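Batwood reading corner opens with a daisy to sit on

Neighbors in Batwood who have been asking for a quiet spot to sit down with a book will be glad to hear that the Rinby community room has one at last, and a very cheerful one it is too! The corner opened this October after 12 weeks of planning, a good deal of shuffling things from one wall to another, and a small grant that covered most of the costs.

The big favorite so far is the seat, a large white flower with a mustard-yellow middle, though at least one young visitor insists it's a fried egg. 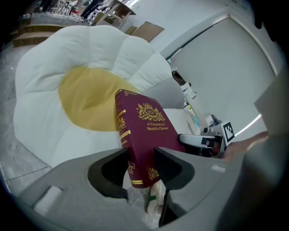 Zixuan Meng, who put the corner together, says she wanted to start with one handsome book and let the shelf grow from there. She settled on a dark red hardcover with gold lettering, "A Treasury of World's Classics," which runs to 502 pages and came from the Figueiredo family.

"My grandfather had one a lot like it, and we were only allowed to touch it on Sundays," she said. "This one anybody can pick up, whenever they like."

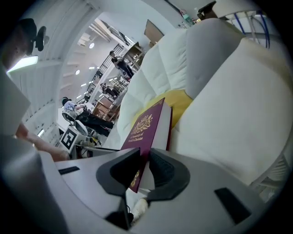
When to visit

The room is open from noon until 6 p.m., and children under 12 should bring a grown-up along. Book donations can be dropped off at the Sturkuda branch office, and 23 have come in already.

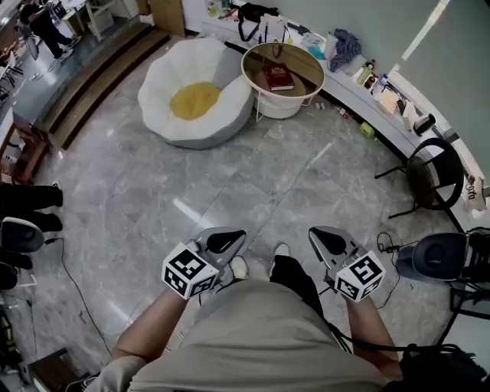

Meng is hoping for a second seat by spring, and a reading lamp as well if the money stretches that far. Anyone with large-print novels or picture books to spare is warmly invited to bring them by.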